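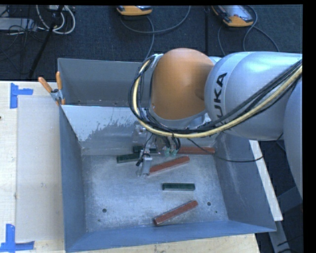 Notebook > Bench stock > Bins and blocks

30 January 2023
4 min read

Went through the two gray bins and the block set. Last entry on either was before the move to the Putach room, so the old numbers were taken under different lights and I have not carried them over.

Bins. Both are the Pelley open type, metal, sloping walls, bought together. Front one is the working bin, rear one is overflow. Floor of the front bin is scuffed over most of the area. Ran a fingernail across in both directions and could feel very few of the marks, so I am calling it surface wear and leaving it. Right wall has light scuffs only. Rear wall is the odd one: upper left is still bright and reflects well, then it goes to mottled gray patches where the finish looks worn. The patches have no clear edge, so a percentage would be a guess. Marked the outline in pencil on the bin sheet and will compare in February.

The bright area is a nuisance for color checks. A red block stood near it picks up a highlight along one edge and reads lighter than the same block out in the middle of the floor. Moved the light card and got some of it back. A matte spray would fix it but would also hide the wear I am trying to follow. No spray for now.

Weighed the front bin empty before the blocks went back in: 2319 g. Rear bin not weighed, scale was needed elsewhere.

Blocks. Working set is three red and three green, all rectangular. The red is a brick red and the green is dark, and under the old lamps people were mixing them up at the far end of the bench. Under the present ones I had no trouble, but the green is close to the shadow at the foot of the walls. If we reorder, ask Citel for a lighter green. Their catalog lists one, and the red can stay as it is.

Weights: the three reds together came to 437 g. Greens together within a gram of that on both tries. Did not weigh singly. Edges checked by touch. One green has a small burr on a short edge, taken down with fine paper, dust wiped off before it went back. The reds needed nothing.

Stock sheet says 1088 for the last block order number. The label on the carton in the cupboard has a different number, and I think the sheet was copied from the line above. Left the sheet alone until the invoice is found. Whoever has the Mridha folder, please look in the back pocket, the older Citel invoices were in there at one point.

Cleaning. Dry cloth first, then damp, then dry again, walls before floor. The corner where the floor meets the rear wall holds grit and the cloth rides over it. A stiff brush gets it out. Please don't use the green scouring pads in these bins, I suspect they did part of the damage on the rear wall, though I can't show it. The shared rim between the two bins also collects dust and was left out of the cleaning list. Added.

Open items:
- pencil outline of worn patches, compare in February
- weigh rear bin
- weigh blocks singly, write weights on the sheet
- sort out order number 1088
- quote from Citel for lighter green, one set only
- replacement brush, the present one is losing bristles into the bin

Blocks go back in the front bin at the end of the day, loose, any order. Rear bin stays clear of cartons and tape so that it can be swapped in if the front floor gets worse.

Contact the bench desk | © 2023 Putach Workshop Notes | Back to top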